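# Changing the finger pads, again

In May I took over the small arm at Mesero from Hanyu Lei, and with it came her notebook. Most pages are about the gripper. I thought she was too worried about it. Now I write in the same notebook, with the same worry.

The problem was a slow one. The two fingers closed well in the morning, and by 4 p.m. one of them came late. The software said the grip was good. I could see it was not.

I took off both fingers and cleaned the joints with a dry brush. One screw on the lower finger had turned a little, so I put a small drop of thread glue and tightened it by hand, not with the power driver. Then I set the zero position again with the fingers open and ran 22 empty closings before I gave it any object. I also lowered the closing force from 5 to 2 on our scale, which is only a number from Provham's menu and has no unit that I could find.

For the first real picks I chose the orange and the upside-down paper cup. The orange is round and wants to roll, and the cup shows me quickly if the force is too high. The cookie box can wait for another day.
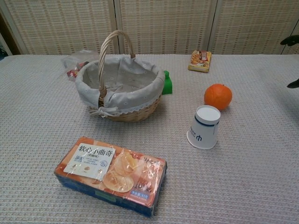 Hollis Pettigrew wrote to me that lowering the force only hides a late finger, and that I should check the cable at the wrist before I trust the new zero. He is possibly right. I have not opened the wrist cover yet, and I will do it on Monday, with Hanyu's notebook next to me.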